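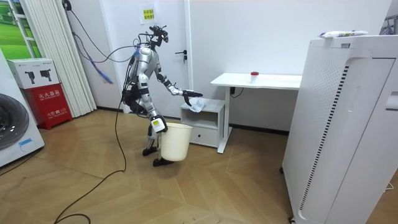
siltard_records
The second report on the Trevenness causeway assigns the paving to a single building campaign, on the strength of 44 coins recovered from beneath the slabs. I would ask members to consider whether that is sufficient. Slabs can be lifted and relaid, as owners of old floors know; herringbone planks like those in the photograph show a disturbed area at once, while irregular stone may not.

fulop_epigraphy
I must disagree. The coins lay in a sealed layer of mortar bedding, recorded in 248 separate contexts. Relaying would have left cuts in that bedding, and the section drawings show none.

siltard_records
The drawings cover the northern stretch only. The southern stretch was cleared before recording began.

Trevenness Reader
Does the report say where the harbor gate inscription was found?

fulop_epigraphy
Page 2 of the appendix. It was reused in a later wall and cannot date the road. On the southern stretch, I accept the point.

skolteck_library
Members may consult the finds register, which runs to 1,211 entries, in the reading room until 4 p.m. Copies of the plans must be requested in writing.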